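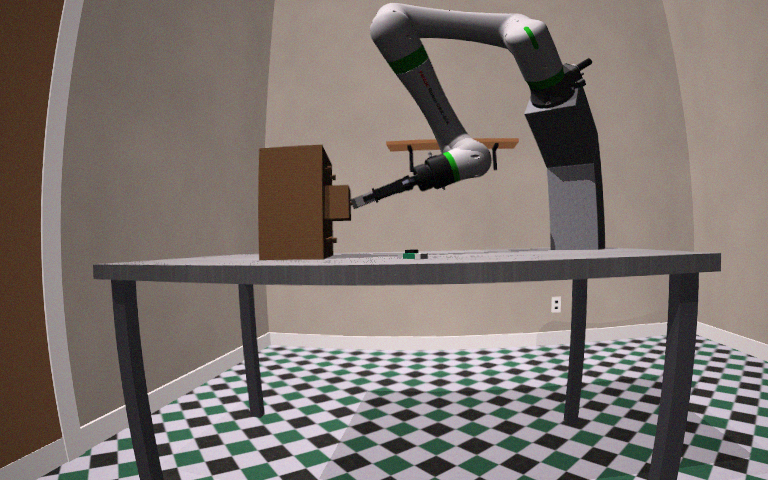
Fig. 1. Arm on its pedestal at the back of the long table (rendered).

TOUR OPERATIONS I
Handout 6: Room Blocks and Release Dates

Reading before class: the Pletport contract packet, sections on allotment and attrition. Bring your own copy. We will mark it up together and you will need it again for the next handout.

1. What a room block is

A room block is a set number of rooms that a hotel agrees to hold for a tour operator at an agreed rate. The operator sells those rooms as part of a package. The hotel takes them out of its own public inventory for as long as the agreement says.

Three terms get mixed up every year, so learn them now.

Allotment: rooms held for the operator with no payment up front. Unsold rooms go back to the hotel on the release date at no charge.

Commitment: rooms the operator has agreed to pay for whether they sell or not. The rate is lower and the risk sits with the operator.

Free sale: the operator may sell rooms without asking until the hotel sends a stop-sell notice. No rooms are held.

Many resort contracts combine the first two. A hotel may give an operator 100 rooms in all, part committed and part on allotment, with different rates for each. Read the rate sheet to see which rooms are which. Do not assume the cheaper ones are the allotment.

2. Release dates

The release date is the last day the operator can hand back unsold allotment rooms. It is usually written as a number of days before arrival, and it can change with the season. In high season hotels want rooms back earlier because they can still sell them at a good price.

Work the release date backward from each arrival, not from the start of the season. If the contract covers weekly arrivals, every arrival has its own release date. Put all of them in the calendar on the day the contract is signed.

A common mistake is to treat the release as automatic. Some contracts say the hotel takes the rooms back without notice. Others say the operator must send a written release, and if it does not, the rooms count as sold. The Pletport packet uses the second wording for the winter season and the first for the rest of the year. Find both clauses before class.

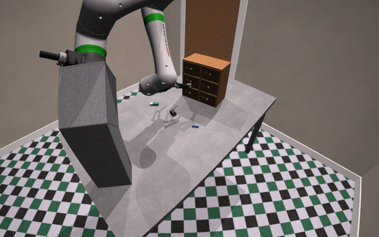
A rooming list is the document that turns a block into real bookings. It gives the hotel each guest's name, room type, bed type, arrival and departure, and any requests that have been confirmed. Think of each line as a link in a chain from the sales desk to the front desk. On the arm over the table in the picture, the white links run one to the next from the pedestal, with a green band on the forearm and another near the shoulder, and a rooming list should be as easy to follow from one end to the other. If a name is changed at the sales desk, the same change has to show up on the list, the voucher and the transfer sheet. Send the whole list again when you make a change, with the changed lines marked. Do not send a single corrected line by itself - it gets lost.

3. Worked case: Dilness

Tuvunine is a tour operator selling beach packages to Dilness, a port town with a long season. It signs with the Bortolotti, a resort hotel outside the town, for 300 rooms over the season. The rooms are spread across weekly arrivals. All meals and drinks are included in the rate.

In September the sales desk sees that the early arrivals are full and the later ones are slow. There are 3 options:

a) Release the slow rooms now and keep the full ones.
b) Hold everything and cut the package price on the slow arrivals.
c) Ask the hotel to move rooms from the slow arrivals to the full ones.

Option (c) is often forgotten. Hotels will sometimes agree to it, but only if they still have rooms on the full dates, and they may ask for a higher rate. Get the answer in writing before selling any of the moved rooms. A phone call with the reservations office is not a change to the contract.

Option (b) has a cost that does not show on the rate sheet. Guests who booked early at the full price may ask for the difference. Check the booking conditions before the new price goes out.
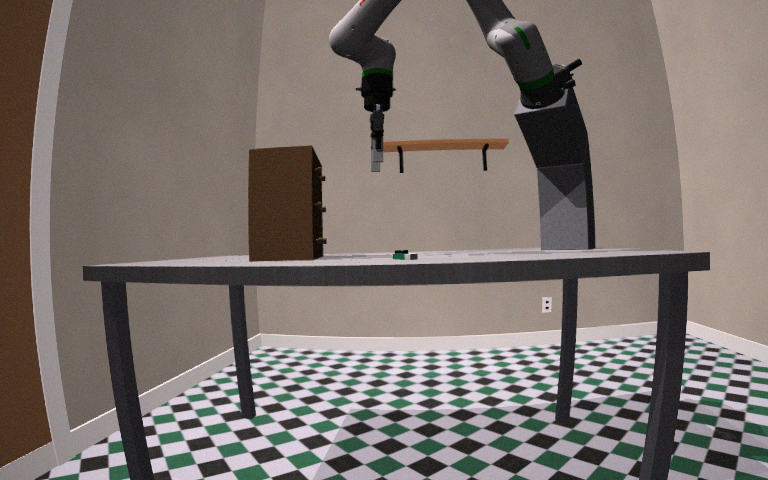

Option (a) is the safest for cash, but it is hard to undo. Once the rooms are released the hotel can sell them to anyone, and if demand picks up Tuvunine will be buying at the public rate. Before releasing, look at how late bookings came in last season for the same weeks. If the file has no such record, say so in your answer and do not guess.

4. Attrition

Attrition is the share of committed rooms the operator may drop without paying. It applies to the commitment only. Allotment rooms are covered by the release date. If a contract gives an attrition allowance and does not say whether it is counted per arrival or over the whole season, ask. The two readings can give very different bills.

5. For next class

Write one page on the Dilness case. Choose an option, or a mix, and state which clause in the packet allows it. Draft the message you would send to the hotel - short, with the arrival dates and room types listed line by line.

Also fill in the blank release calendar at the back of the packet. Use pencil. We will change the season dates in class and you will have to redo part of it.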